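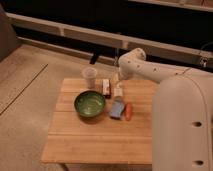 Tabletop cell with arm and a household object set, including a green bowl, a clear cup and a carrot-shaped item.

Zernico Tabletop Cell, Grasp Ordering Package

The package contains the fixed camera mount, the calibration files and the Idano planner described in Kobina Korletey's report on pick order in clutter. The arm and gripper are sold separately.

Idano scores each object on the table by how many neighbors the gripper would have to pass to reach it, then picks the lowest score first. Scores are recomputed after every pick. No object models are needed, but the table plane must be calibrated before the first run.

Test results: 200 trials per method, same object set, random layouts. A trial counts as cleared when all items are removed with no more than 2 failed grasps.

Idano ordering: 139 cleared
Nearest-first ordering: 114 cleared

Transparent items remain the weak point. Of the 61 trials Idano did not clear, 25 ended on a clear cup or bottle -- the depth readings drop out along the upper edge and the grasp is placed too low.

Supplied with: camera mount, calibration board, planner license (one cell), trial logs.
Not supplied: table, objects, safety fencing.

Revised March 27, 2026. Logs from the August runs are available on request.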